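4.2 Materials and layout of the clearing task

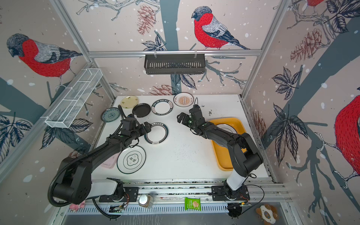 Figure 3. Table layout for the mixed-plate condition, with the yellow tray at the right and the hanging basket and wire rack behind and to the left.

The clearing task was designed to study how the look of tableware affects the order in which a table is cleared. Earlier work at the Lunero site used sets of matching white plates, which made the results easy to compare but told us little about ordinary homes. In the household survey carried out in Grornandale, most kitchens held plates from several different sets, often bought one at a time or kept after the rest of a set had been broken. The mixed-plate condition was drawn up with these kitchens in mind.

The plates in Figure 3 differ in both colour and decoration. Some are close to plain, such as the black plate and the pink one. Others carry flowers, among them a pale yellow plate and a white plate with a blue pattern. A third group has printed lettering or characters, either around the rim or in the middle. One of these has a black rim with the words "HAO SHI HAO WEI" in white. We use the terms plain, floral and lettered for the three groups in the rest of this paper. The white plate with an orange and brown emblem has small red text on its rim and was placed in the lettered group.

Plates were spread over the white tabletop and not stacked at the start of a trial. Positions were drawn from a list of 22 layouts prepared before the work began. A layout gave the place of each plate but not its turning angle, so a rim pattern could face any way. We did not try to correct this between trials. Two layouts were later dropped when we found that they differed from each other only in the places of two plain plates.

The tray served as the place where cleared plates were put down. It is rectangular with a rounded rim, and its yellow colour is easy to tell from the tabletop. It was kept on the right side of the table in all layouts. Moving it to the left was considered, but this would have changed the distance to most of the plates and made the order of clearing harder to compare with the Lunero results.

Dark crumbs were scattered on the tabletop in the soiled version of the task. These were included to see whether plates near crumbs were cleared earlier or later than plates on a clean part of the table. The crumbs lay mainly in the centre and towards the right. No attempt was made to place them one by one, and their spread varied between trials. Wiping the surface was treated as a separate step and is reported in Section 5.3.

The walls around the table were covered with a patterned paper showing bullfinches, bare branches, pine cones and leaves on a pale pink ground. Four wall patterns were used over the whole study, and the bird paper was one of the two busier ones. We included these because kitchen walls in the survey were seldom bare. The red of the bullfinches is strong, and we expected it to matter most for plates set down near the back wall. The results in Section 5 give only weak support for this.

The black basket on the back bar and the white wire rack on the left wall were not used in the clearing task. They belong to the putting-away task described in Section 4.4 and were left up so that the two tasks shared one background.

A total of 1,182 clearing trials were kept for analysis out of 2,000 planned. The shortfall came mostly from the Berisha sessions, which ended in September before all the layouts had been covered. A further 14 trials were left out because a plate had been placed on the wrong side of the table. The remaining trials cover all three plate groups, but the floral group is the smallest, and comparisons that depend on it should be read with care.

Each trial was marked for the order in which plates were cleared, the place where each plate came to rest, and any contact between plates. Contact was noted only where one plate touched another outside the tray. The marking sheet was adapted from the one used in the Brornine storage study, with the column for cups removed and a column for crumbs added.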